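Speaker notes – "Two Hands, One Cup: Gathering Examples Without a Robot in the Room"
Paltness evening talks, June 2023
Slot: 40 minutes including questions

Slide 1 – title
Say hello, thank the organizers, check that the back row can hear. Don't read out the title.

Slide 2 – why I care
Start with the cup. Everybody in this room has picked up a cup today and can't say how they did it. How wide did you open your hand? When did you start closing it? Which way did you come in? You have no idea, and neither do I, and that is exactly the knowledge we want to get into a learning system.
So we ask people to do it. Lots of times, with tools in their hands that look and close like the robot's own grippers. I still get a kick out of this after two years. The person does the clever part, the tool remembers it.

Slide 3 – what you hold
One gripper in each hand. A cube with printed markers rides on each one, and the markers tell us where the tool is and which way it's turned. Leave this up while they look.
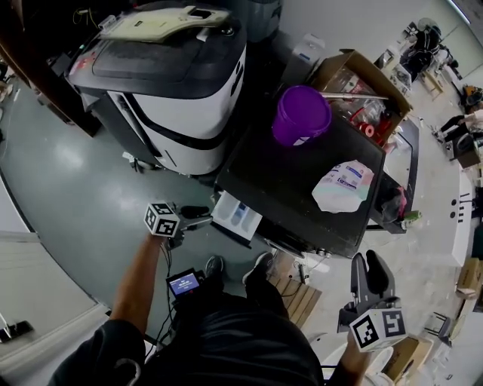 Photo: Zolley project, Prastovport workshop

(Pause. Let people find the cup for themselves.)
First point to make: look how much stuff there is. We love that! Our first recordings in March were done on a bare table and the system learned bare tables beautifully. Put a crumpled bag next to the cup and it went to pieces. So now the mess stays. A cup beside a bag, with an open box at the back – somebody's real afternoon.
Second point: the wearer's view moves. People look down, look up, look at whoever just walked past. A fixed camera would be tidier, but you lose the best bit, where the eyes go to the next thing before the hand does.
If someone asks about the shoes, yes, we keep the shoes. We don't crop.

Slide 4 – what makes a good example
Go slower here, this is the part people write down.
A good example has a start and a finish. Hands away from the object, reach, close, lift, put down, open, hands away. If the wearer stops to chat halfway, we throw it out or cut it.
A good example is done at a normal speed. Everyone goes too slowly in their first session, like they're carrying soup. I did it too. By the third session they forget about the tool and the motion gets lovely – loose and quick, with little corrections all through it.
Those corrections are gold. You come in slightly off, you nudge over, you close. If we only kept the perfect grabs, the system would never see how to get out of trouble. In our batch from Sakalauskas we marked 61 recordings as "fumbled but recovered" and I'd trade a whole shelf of clean ones for them.
(Story about the dropped spoon if there's time. Skip if we're past the halfway mark.)

Slide 5 – the view from the tool
Change of viewpoint. So far we've been up at the head. Now we're sitting on the gripper, looking out past the fingers.

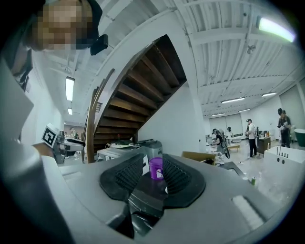

What I want them to get from this slide is how steady the middle is. The fingers hardly shift in the picture while the whole room swings around behind them. Hallway, ceiling, stairs, it all goes flying by, and the thing you're holding stays put. For a learner that's a gift. It can work out fairly quickly which part matters.
It also means the same grab done in another building looks nearly the same up close. We carried a set of tools from Prastovport to the Sakalauskas building and were recording again before lunch.
Mention faces: we blur them before anyone starts labeling. Somebody always asks, so get it in early.

Slide 6 – things we got wrong
Be cheerful about these.
Markers got covered by sleeves. Roll them up.
We wrote instructions that were too long. The current sheet has four lines on it and the recordings are better.
We let one person do all the cups. The system picked up that person's habits, including a funny little twist of the wrist at the end. Now we swap people around.
Batteries. Just say "batteries" and wait for the groan.

Slide 7 – what's next for Zolley
Handing an object from one gripper to the other. Harder than it sounds, the second hand has to close before the first lets go, and people vary a lot in how long they overlap.
Soft things after that. Bags, cloth. I can't wait for cloth.
Would like to hear from anyone with an interesting room and an hour to spare.

Slide 8 – questions
Pass the spare gripper around while taking questions. Get it back before leaving!
Likely ones: how many examples is enough (depends on the task, show the curve on the backup slide), does it work for left-handers (yes, and we want more of them), can I try it (yes, table by the door, after)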